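Quick guide to recording hand demos for the Fivik arm. Glove on, marker block on the back of the hand, wrist unit strapped tight. Clear table, small cluster of objects, nothing shiny near the hand if you can help it.

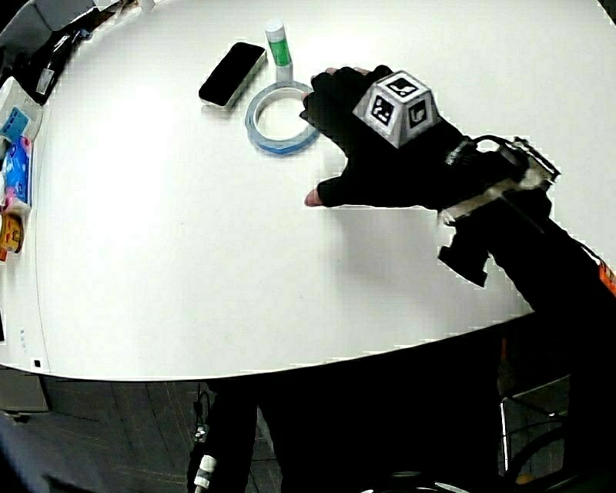 *by Naheed Marwat | Sep 29, 2018 | Kanaan how-tos*

You need: glove, Drallik recorder running on the PC, one roll of tape as the target. Glue stick stays next to it so the arm has something to avoid.

## 1. Reach and grip

- Start the take with your hand off to the right, palm down.
- Go in low. Slowly – slower than feels normal.
- Thumb inside the ring, fingers over the far side. Keep the block facing up so the markers dont drop out. 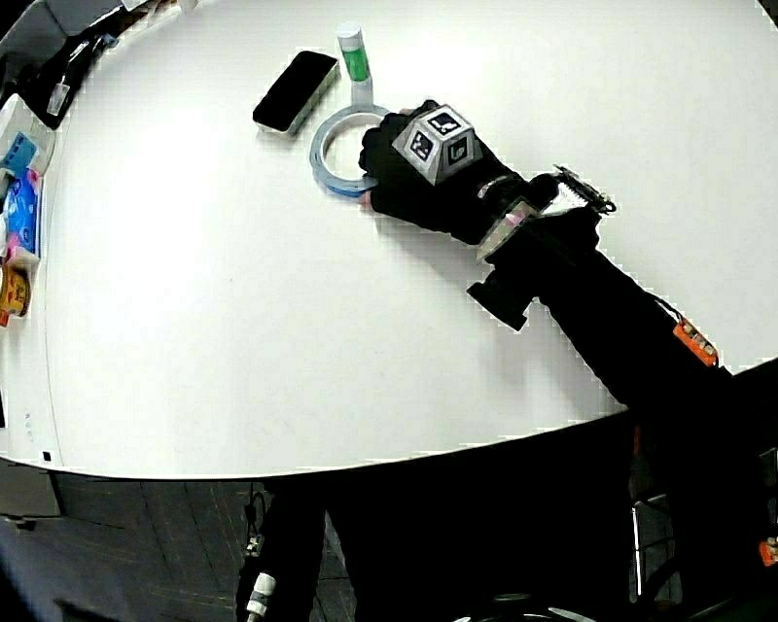

## 2. Hold, then lift

Hold the grip for 600 ms before you move. Drallik cuts the take there. Then lift, set down, let go, back out the same way. Roughly 200 takes is enough for one object, fewer and the arm gets jumpy near teh rim.
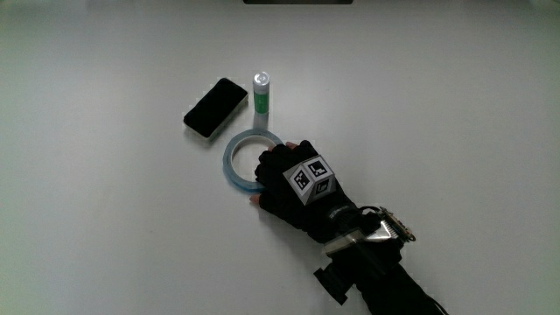

Trinidad Carretero asks whether you can skip the hold if you label the cuts by hand afterwards. Yes, but it took me ages in August. Just hold.

## 3. Check

Play back a few from a second angle. Bin any take where the block vanishes mid-grip. 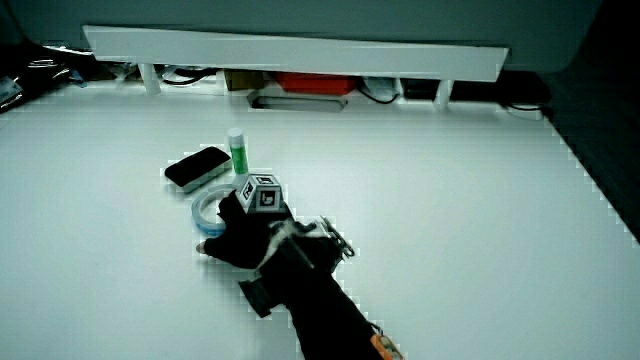

*Tape, glue stick and gloved hand, other angle.*

Export to Usteo, 72 takes per file max.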